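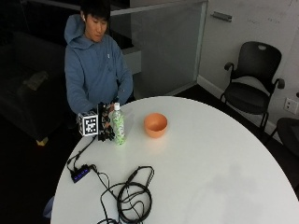
I've wanted a round table for years, and the Verkero is the one I'd have at home if my own kitchen weren't so narrow. We've been selling it since May and I still like it every time I walk past! The top is glossy white, so it bounces a bit of light back at you, and anything with colour in it looks lovely — even a plain orange bowl in the middle leaves a soft reflection underneath. There's space for a bottle, a tangle of cables and your elbows as well, which is how most of us use a table on a Wednesday. No corners to bump your hip on either.

Home > Dining > Tables > Round

It takes nearly 60 minutes to put together (Nadhirah Rahman in our shop did it faster, but she's done a few). Wipe it with a damp cloth and keep scourers well away — gloss does show scratches. I'd put felt pads under the feet on a hard floor too.

Item number 1102. Come and sit at one in our Granotside showroom, or ring and ask for Tùng Tăng if you want to talk about delivery and stairs.

Print this page | E-mail to a friend
Shares 60 | Comments 2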